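Which grease for a small conveyor gearbox after changing seals?

prelu_shop
Posted Sep 14, 2022

Hello all. I maintain a packing conveyor with a Vikbridge worm gearbox. Last December I changed the output shaft seals, and now one of them leaks again after short use. The shaft has a thin groove where the old lip was running. The machine works up to 14 hours per day. Must I buy a new shaft, or is there a cheaper way?

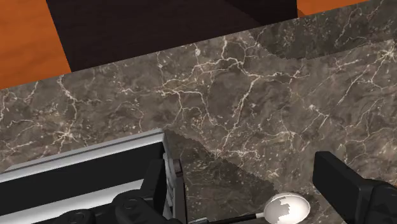
Monenside_Mech
A groove like this is very common, and a new shaft is usually not necessary. You can fit a thin repair sleeve over the worn place, and the same size of seal will run on it. Clean the shaft well and look at it under strong light. If the housing surface is busy with veins and flecks like the marble countertop here, a fine scratch is very hard to find by eye, so use your fingernail too. I have done 4 gearboxes in this way.

oldbelt48
Just put more grease. Worked for me.

Sekiguchi_fan
Please do not only add grease, too much of it can push the lip out. Check also the breather plug. Mine was blocked with dust and I changed three seals before I understood it.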